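Pakgate shared kitchen building: walk-through checklist, December, with my comments

Same list as last time, same order, starting at the loading door and ending at the roof ladder. I've put OK, FIX or WATCH after each item and then rambled underneath, which Annatjie Mnguni says is the only part she reads anyway. If your unit is mentioned and you think I got it wrong, come find me. I'm in the office until 4 most afternoons.

LOADING DOOR AND DOCK

Roll-up door stops and reverses when blocked: OK
Tested with the foam block, three times. It's a Gestano door and it has behaved itself ever since the new sensor went in.

Dock edge paint visible: FIX
Worn off completely at the left end, where everybody swings their hand trucks. I have half a can of yellow left and I'm hoping for one dry morning.

Dock plate, rated load posted: OK
Sign is back up. Please leave it up this time!

Wheel chocks present and on their chains: WATCH
Both there, one chain. The other chock is being kept on the floor by the mop sink, where I kicked it pretty hard with my good shoe.

Outside light over the dock: OK
New bulb. It comes on at dusk now and you can see the steps (all of them, even the short one at the bottom).

HALLWAYS AND EXITS

Exit signs lit: OK
All lit, including the one by the restrooms that flickered all summer.

Emergency lights, push-button test: FIX
The pack outside the Jurčo unit lasted a few seconds and went dim. Battery's on order, 80 dollars, which made me say a word. The rest held fine for the full test.

Exit doors open with one push, no key: OK
Every one of them. The back door needs a good hip, and I've decided that's going on the FIX list next time if it gets any stiffer. It swells up when it rains.

Hallway clear for its whole length: FIX
Folks. I love you. There was a stack of bread crates, a bicycle and a Christmas tree in a net between me and the back door. The tree was gone by lunch, the crates took until evening, and the bicycle is still there as I type this. Nothing lives in the hallway, not even for a minute, not even if you're right there with it. If you need somewhere to park a delivery while you sort it out, ask me for the cage key. The cage is half empty and it locks.

Floor mats flat, no curled corners: WATCH
The one at the front is starting to curl. I flipped it around and put the sofa leg on the bad corner overnight, so we'll see.

ELECTRICAL

Panel doors closed and labeled: OK
Somebody relabeled panel B in really beautiful handwriting. Thank you, whoever you are.

Three feet clear in front of panels: FIX
A Fivberg shelf has crept over in front of panel A again. It's on wheels, so this was a two-second fix and I did it myself, but it was there last time too. I've put tape on the floor. The shelf stays on its own side of the tape.

Cords in good shape, no tape repairs: FIX
Found one space heater cord with black tape wrapped around it. I cut the plug off and left a note. I know that seems rude. Bring me the heater and I'll put a new cord on it, no charge, or you can borrow the oil-filled one from the office.

No power strips plugged into power strips: OK
First time ever. I checked twice, because I didn't believe it the first time.

GFCI outlets near sinks trip and reset: WATCH
All tripped. The one at the far hand sink took two tries to reset. Branislav Rusnák is bringing his tester over, and if it's slow for him too then we'll just swap it out.

WORK ROOMS

I go through these while people are working, which I know is annoying, but an empty room always passes and tells me nothing. Thanks for letting me squeeze past.

Floors dry or marked: OK
Two wet floor cones out, both in the right place.

Table legs tight, no rocking: WATCH
One rocker in the packing room. I turned the foot down and it's steady for now, though the thread feels tired. If it starts up again please don't fold cardboard under it, just holler.
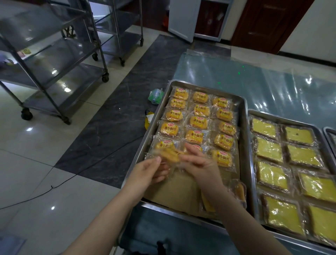
Anti-fatigue mats are the other thing I get asked about in there. They're fine with me as long as the edges are beveled and they get picked up at mopping time. The cheap square-edged ones catch toes. I went down on one myself a couple of winters ago and my elbow still has opinions about cold weather.

Box cutters closed and put away: FIX
Found one open on a windowsill and one in a drawer with the dish towels. In with the TOWELS. There's a magnet strip by the door with room for plenty more.

Hand sinks clear, soap and towels stocked: OK
Good. One dispenser was on its last few towels and got filled while I stood there.

Step stools, not chairs: WATCH
I saw a person on an upside-down milk crate reaching for parchment. We had a short talk. There are now two stools in that room and I'd love to see them get some wear.

Shelves not overloaded: OK
The limit is 200 pounds per shelf, it's on the label, and heavy stuff goes low. The flour bags have all come down to the bottom, which makes me very happy.

FIRE

Extinguishers hung, charged, pin in: OK
All in the green. I gave each one a tip and a shake, initialed the tags and wiped the dust off the tops.

Extinguishers visible: FIX
There was an apron hanging on one. It's red, it has a handle, it's at the right height, I get it. I put a row of hooks right beside it, so please use those.

Hood filters in place: OK
In place, and cleaner than my own at home.

Nothing stored on top of ovens: FIX
Cardboard, again, on top of the tall oven. I'm going to be a pain about this one all winter. If I find it there I'm taking it straight out to the recycling, and if there was something you wanted inside the box, well, check the recycling.

Alarm panel shows normal: OK
Green light, no messages. The monthly call to the monitoring company went through at 10 in the morning and they picked up quickly for once.

STAIRS, STORAGE AND ROOF LADDER

Handrails tight: OK
The wobble on the second landing is gone. Longer screws did it.

Upstairs storage within its limits: WATCH
We've got 1,276 square feet up there and every tenant is using the same corner of it, the one at the top of the stairs. I understand, nobody wants to carry paper cups to the far end. But the aisle is getting skinny and I had to turn sideways in my coat. Annatjie has offered to draw up a floor map with a spot for each unit, and I said yes before she could change her mind.

Stair treads, no loose edging: FIX
One strip lifting near the top. Glued and screwed down this morning, so step over it until tomorrow.

Roof ladder cage locked: OK
Locked, key on the hook.

FIRST AID

Kits complete: WATCH
Band-aids low, burn gel full, and the tweezers have gone again. If you take the last of something, write it on the sheet taped inside the lid. Even one word. "Gauze" is plenty.

Incident book up to date: OK
Two entries since last time, a pinched finger at the dock and a small burn. Both people are fine. I'd like more of the almosts in there too, the slips and the near misses, and you don't have to sign those.

STILL OPEN

Dock edge paint, me, first dry morning.
Emergency light battery, me, when it shows up.
Slow outlet at the far hand sink, Branislav.
Upstairs floor map, Annatjie.
Chock chain, me, and I need to buy one.
Bicycle, whoever owns the bicycle.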